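Burger night in a box: is it worth the fuss?

The new craze in our corner of the newsletter is the "build station": all the burger parts in clear containers, with a lined tray in the middle to build on. Tolera Tekleab swears by it and says it saved the May cookout at Berhe Hall. I have my doubts. 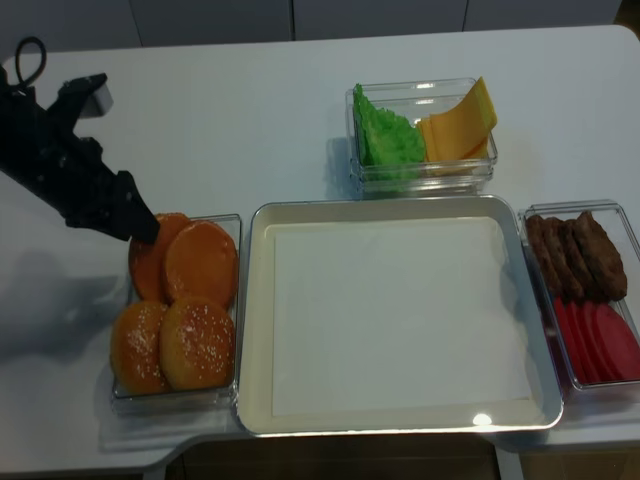
My first complaint is the dishes. A burger used to need a plate. Now we wash a tray and a set of plastic tubs, and Tolera wants to order more from Zisis before summer. I'd like to see who's at the sink at 9 p.m.

I'll give him the paper liner. It lifts out, crumbs and all, and I'd keep it even if the tubs went back in the closet. Sharing one tub between the lettuce and the cheese is fine by me too. Mixing seeded and plain buns will only start arguments.

And someone still has to go first. Bottom bun down, cut side up, then everybody has an opinion about whether the cheese or the tomato comes next. 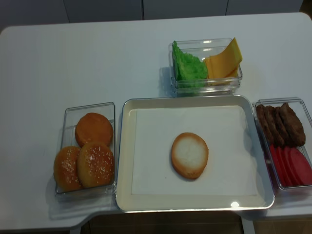
FOOD & KITCHEN

Tolera will run the station again at 5 p.m. in the Drumonus Room. Bring your own drink. I'm bringing a plate.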